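Jul 10, 2023
By the Shared Kitchens Project Group, Shen College

Shared Kitchens and Food Waste in Student Housing: Project Report

1. Background

This report presents the results of a project on food waste in student housing, carried out during June at Biltotis Hall. The hall has 52 residents and three shared kitchens. The project was set as part of the second-year module in housing and everyday life. Its purpose was to find out how much edible food is thrown away and which habits are linked to it.

2. Method

Each kitchen was given a separate bin for food that could have been eaten. The bins were weighed every evening and the contents were sorted into bread, cooked meals, fruit and vegetables, dairy, and other items. Residents were also invited to keep a diary of what they bought and cooked. In total, 168 diary entries were handed in. Peelings, bones and tea bags were left out of the weighing.

3. Results

Bread was the item most often thrown away, followed by cooked rice and pasta. Residents who shopped for several days at once wasted more salad and soft fruit than those who bought food daily. The kitchen on the Zidine Street side had the lowest waste by weight. Its residents already kept a shared shelf in the fridge, and food placed there could be taken by anyone.

Many diary entries mentioned leftovers that were kept but forgotten. Unlabelled boxes were a common cause, as residents did not wish to eat food that might belong to another person.

4. Reheating and storage

Residents who reheated leftovers for lunch recorded less waste than those who cooked a fresh meal each time. Several asked for clearer guidance on how long cooked rice may be kept. 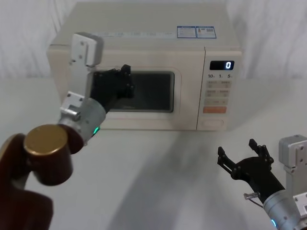
Figure 1. Countertop microwave oven with the control panel to the right of the door.

5. Recommendations

The group recommends a shared shelf in every kitchen, with labels and a pen kept beside the fridge. Guidance on storing cooked food should be included in the welcome pack. The Jorine housing office has been sent a copy of this report and has agreed to consider the labels before the autumn intake. A second round of weighing in the winter term would show whether waste changes with the season.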